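Updated 25 July 2025

# Moving a Small Office Phone System to VoIP Without Losing Your Number

I love this job! A move from old desk lines to internet calling looks scary on paper, and then you get into it and most of the work is listing things and waiting. These are the steps I used for the Satmont office, which had 47 extensions and one main number printed on everything.

## 1. Write down every line

Walk the building with a notepad. Fax, elevator, alarm panel, door buzzer: they all count, and they're the ones that bite you later. Check the list against your last phone bill and circle anything that only shows up in one place.
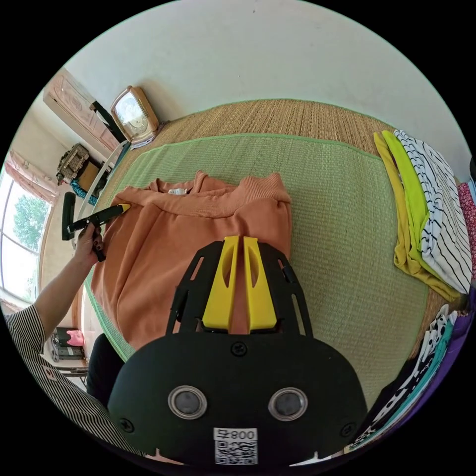 Next comes labeling, my favorite part. Every handset and every cable gets a tag with the extension on it, and the tag goes in the same spot each time. Think of the little white tag inside the collar of that orange sweatshirt: you know where to look before you've even picked the thing up. I put mine on the underside of the phone, top left, and on both ends of the cable.

## 2. Test the network first

Voice needs very little bandwidth, but it hates delay. Run a test during your busiest hour. If calls sound choppy, turn on QoS in the router and put the phones on their own VLAN (mine is VLAN 200). Then test again, same hour, next day.

## 3. Start the port request

Your new provider will want a signed letter and a recent bill. The company name and address must match the old account exactly, down to "Suite" or "Ste." Don't cancel the old service yet! Keep it running until the port is finished and you've called in from a cell phone.

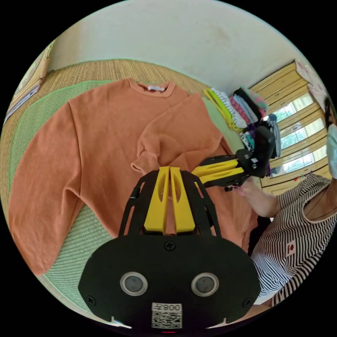

Amin wrote in to say that the Nukby branch got its port rejected 2 times over an old billing address, and that asking the old carrier for a customer service record cleared it up. Great tip, and I've added it to my own checklist.

## 4. Build the call flow

Draw it on paper before you touch the admin page:

- main greeting
- ring group for the front desk
- after-hours message
- voicemail to email

Record the greeting in a quiet room, play it back on a real phone, and set your December holiday hours while you're in there.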